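招募参与者：你手上那份“睡眠改善”记录，到底改善了什么

Killel读者实验小组，第二期
发布日期：2018年5月17日

先把话说在前面。如果你已经认定自己戴的手环、喝的草本茶、枕头底下那块磁石确实让你睡得更好，并且不打算改变看法，这次招募多半不适合你。我们要找的是愿意花几个星期把自己的习惯写下来，再看看记录跟感觉对不对得上的人。

事情的起因是去年冬天。Kaltau推出了一款助眠喷雾，宣传页上写着“用户平均入睡时间显著缩短”。显著到什么程度，跟谁比，比了几晚，页面上一概没有。我们写信去问，收到一封措辞客气的回信，附了一张折线图，纵轴没有单位。后来又有读者转来Dakex的枕头广告，说法几乎一模一样，连“温和地引导身体进入休息状态”这句都像是从同一份稿子里抄的。

第一期我们做得很粗糙，这一点得承认。报名的人有444个，坚持交满记录的只有93个。中途离开的那些人为什么离开，我们没有追问清楚，可能是觉得没用，也可能是睡好了懒得再写。这两种情况对结果的影响正好相反，所以第一期的数字我们没有当成结论发表，也请不要在别处引用。网上有人说“Killel已经证明喷雾无效”，我们没有证明过这种东西。

第二期想做得老实一点。

具体安排

整个过程六周。前两周什么都不用改，照常生活，每天早上填一张表：几点上床，估计几点睡着，夜里醒了几回，起来之后精神怎么样。表格一页纸，填一次用不了五分钟。

后四周，你会收到我们寄去的无标签小瓶，里面可能是市售喷雾，也可能只是加了一点香料的水。寄件的人知道哪瓶是哪瓶，跟你联系、收你表格的人不知道。请不要拿去给懂化学的朋友闻，第一期有好几位这样做了，还把猜测发到了讨论组里，那一批数据只好全部作废。

记录必须当天早上写。补写的请在右上角注明“补”，我们不会因此把你除名，但会分开统计。一次补写整周的，恕不采用。

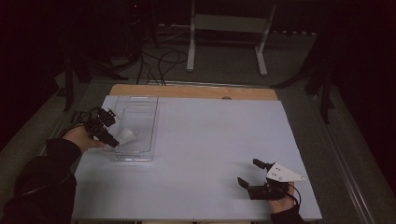 那要是我本来就睡得不错呢，也能报名吗？Eimear Dunne在上一期的留言里这样问过，她还说，招来的全是失眠的人，最后得出的东西恐怕只对失眠的人有意义，而广告可是打给所有人看的。

这个意见我们采纳了。本期给自认睡眠正常的人留出一半名额。不过也要提醒一句，睡得好的人往往最没有耐心填表，第一期里就是如此。请先想想自己过去有没有把哪件小事连续记满六个星期，再决定要不要报名。

她的另一个建议我们没有采纳，就是给每人发一只手环，用手环的数据代替表格。理由很简单：我们不太相信手环。同一个人左右手各戴一只不同牌子的，早上读出来的“深睡时长”可以差出一个多小时，厂家又都不肯公开算法。你愿意自己戴着当然可以，数据也可以附在表格后面交来，我们会看，但不会放进主要的比较里。

谁可以报名

年满十八岁，能看懂中文表格，六周之内没有跨时区旅行的打算。经常上夜班的朋友很抱歉，这一期顾不过来，作息轮换带来的波动太大，会把别的变化都盖住。

正在服用处方安眠药的，请不要报名，更不要为了报名自行停药。对香料过敏、有哮喘史、怀孕或哺乳期间的，也请不要报名。我们不是医疗机构，给不了诊断，也不会对你的睡眠问题提供建议。睡不好已经影响到工作和开车，应该去看医生，填我们的表没有用。

在Kaltau、Dakex或其他同类公司任职的，请如实写明。写明了可以旁观，不能参加。

报酬和费用

完成六周记录的，每人得到一份书店购书券，外加全部表格的复印件。来回邮费由我们出。没有别的钱。

常有人问是不是有厂家在背后付账。小瓶和邮费的开支来自读者捐款，加上Cruickshank书店赞助的购书券，到四月底账上一共收到2823元，明细可以来信索取。有一家做床垫的公司提出过赞助，条件是发表之前先让他们看稿，我们回绝了。你要是觉得这句话也不能光听我们自己说，往来信件同样可以索取，对方的名字会涂掉。

我们会怎样处理你的记录

表格上只有编号，没有姓名。编号和姓名的对照由一个人保管，结果发表后销毁。你可以在任何时候退出，不必给理由，但如果愿意写一句原因，哪怕只写“烦了”，对我们也有帮助，上一期吃的就是这个亏。

分析方法在寄出第一只小瓶之前就会写好并公开，之后不再更改。这样做是防着我们自己。手里有一堆数字的时候，很容易挑一个好看的切法出来，厂家会这样，怀疑厂家的人也会这样。我们小组里大多数人私下都觉得喷雾没什么用，这也是一种偏见，写在这里供你参考。

结果无论朝哪个方向都会发表。如果四周下来喷雾确实比香料水强，我们照登，标题也不会写得阴阳怪气。如果分不出高下，也只能说在这些人身上、用这种记法没有看出差别，不能说得更多。

同时招募：数据录入员，2名

需要把纸质表格逐张录入电脑，两人各录一遍再核对。工作枯燥，字迹有时很难认，按小时计酬，时间自定，可以在家做。不要求统计背景，要求的是看不清的地方肯标“不清”，不去猜。对结果有强烈期待的人，不管期待的是哪一边，我们都不太放心，面谈时会问到。

报名办法

请来信说明年龄段、平时的作息、目前使用的任何助眠产品（包括茶、香薰、软件），并用两三句话写写你觉得自己为什么睡得好或者不好。最后这一项没有对错，也不影响录取，六周之后我们会原样寄还给你，让你自己对照着看。

应聘录入员的，请另附一页手写的文字，内容不限，抄一段菜谱也行。

来信请寄Killel读者实验小组，信封上注明“第二期”或“录入”。名额满了会在本页更新，未入选的也会收到回信，只是可能慢一些。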